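Balaskas Adds Surface Care Schedule to Plilwood Dining Table Line

Balaskas will ship a printed care and refinishing schedule with every Plilwood dining table starting in April. The schedule covers daily cleaning, spot repair and full recoating of the oil finish. It replaces the single-page leaflet supplied with earlier tables and applies to all current sizes in the line.

The change follows a review of 1,125 service requests handled by the company's repair shop. Of these, 501 concerned the finish on the top and 306 concerned joints or legs. The remainder were split among hardware, delivery damage and questions about matching an older color. Most of the finish requests involved dull patches, water rings or raised grain near the place settings.

"The wood was sound in nearly all of those cases," said Fermín Farías, head of product support at Balaskas. "The oil layer had been thinned by repeated cleaning with strong products, and then water got to the fibers. A table in that state can be put right at home, but our old leaflet did not say how."

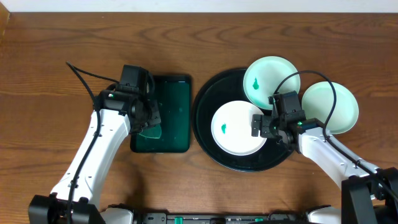 The new schedule divides care into routine cleaning and periodic maintenance. Routine cleaning calls for a damp cloth, a small amount of mild dish soap and a second dry cloth, worked along the grain. Ammonia, bleach and citrus-based sprays are listed as unsuitable. Standing water should be wiped up promptly, and hot cookware should be set on a trivet with feet.

Periodic maintenance consists of a light sanding by hand with fine paper, removal of dust, and a thin coat of the oil supplied with the table. The oil is left to soak in, and the surplus is wiped off before it turns tacky. Two thin coats are preferred to one heavy coat. The table can take light use the next day but should not be washed until the finish has cured fully, as stated on the oil container.

Oil-soaked rags can heat up and catch fire when bunched together. The schedule tells owners to lay used rags flat outdoors to dry, or to store them under water in a sealed metal can before disposal.

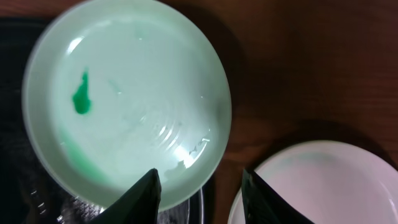
Spot repair is treated in a separate section. Pascual Cabral, who manages the repair shop, wrote the procedure with finishing technician Octavio Taipe. It covers water rings, shallow scratches and raised grain. Dents deep enough to catch a fingernail, open joints and splits along a glue line are referred to the shop — owners are asked not to fill these with wax or putty, which must be removed before a proper repair can be made.

Water rings are first left to dry out with nothing on top of them. If a mark remains, the area is sanded lightly along the full length of the board and oiled. Sanding only the mark tends to leave a pale spot that shows in side light.

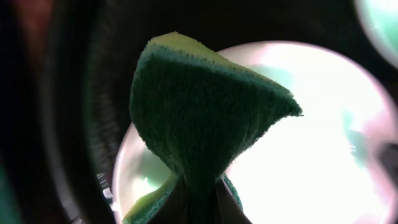 Cleaning tools receive their own page in the schedule. Abrasive faces cut through an oil finish faster than any soap, and the wear is often not noticed until the sheen has gone uneven. A sponge-like pad in green with a lighter yellow-green layer should be checked before it goes near a table, as color alone does not show how coarse either side is. Balaskas advises testing any pad on the underside of the top and keeping scouring pads for the sink.

The Rodeo bench, sold as a companion to the Plilwood table, uses the same oil and can be maintained on the same schedule. Benches with upholstered seats need the fabric covered before sanding. The schedule does not apply to lacquered pieces.

Owners of earlier Plilwood tables may request a copy at no charge. Requests should include the number stamped under the top, next to the center rail.

Press contact: Benjamín Aravena, Balaskas Communications | © Balaskas. All rights reserved. | Back to top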